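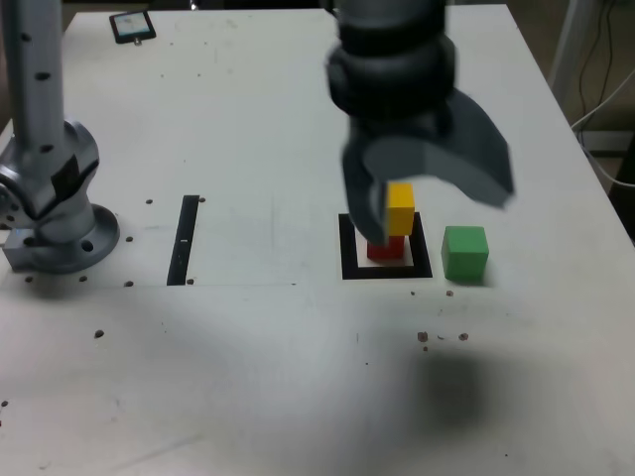 Help Community > Asset Tracking > Tags and Readers

Duplicate zone entries after adding a second reader at a loading door

Our department maintains 1,668 tagged items (carts, test instruments and returnable bins) at the Ziltdale site, using passive UHF tags and the Teller inventory module. Until August, each loading door had one fixed reader. A second reader was then installed on the inside wall of Door 2 so that the system could distinguish arrivals from departures.

Following that change, the zone log records the same bin as "Entered" and "Left" several times within one minute, although the bin remains in the staging lane. The nightly report, which previously held 600 rows, now reaches the 2,000-row limit and is truncated. We have reduced the antenna power on the new reader by two steps with no visible effect on the report.

Please advise whether this is a matter of reader placement or of configuration. We would prefer not to relocate the antennas, as the conduit has already been inspected and closed.

3 answers

Answer 1 (accepted by the original poster)

The symptoms described are consistent with overlapping read fields. Both readers detect tags in the staging lane, and the software assigns each tag to whichever reader reported it last. Every alternation is then written to the log as a movement.

We recommend the following order of work.

Open the zone settings and confirm that both readers belong to a single portal group. A reader added after the initial setup is placed in its own group by default, and direction logic does not run between groups.

Set a dwell time for the portal. A tag should be required to remain absent from the first reader for several seconds before a change of zone is recorded. Begin with five seconds and adjust after one full shift.

Review the signal strength threshold separately from the transmit power. Lowering power on one reader only – as you have done – often leaves the other reader covering the entire lane. The threshold should be raised on both.

If the report is still truncated after these changes, export the raw reads for one hour and compare them by antenna number. An antenna that reports tags stored well away from the door is probably receiving reflections from metal shelving or from the door itself. In that case a small change in tilt is normally sufficient and will not affect the conduit.

Answer 2

Our facility experienced a comparable fault with Vinetti portal readers. The cause was a difference between the two reader clocks, which placed events in the wrong order. Both units should be directed to the same time server, and the offset should be checked again after any power interruption. I cannot confirm that the menu names are the same in Teller.

Answer 3

Replace the passive tags with active ones. We use Mabuza tags and have no such problem.

Comment from the original poster

Thank you for the replies. The second reader was indeed in a separate group. After it was moved and a dwell time of eight seconds was applied, the report returned to its former length. The clocks were found to agree. Replacement of the tags is outside our present budget – the suggestion has been noted for the next review.

Was this page helpful? Yes / No
Related topics: Portal groups, Read zone overlap, Report row limits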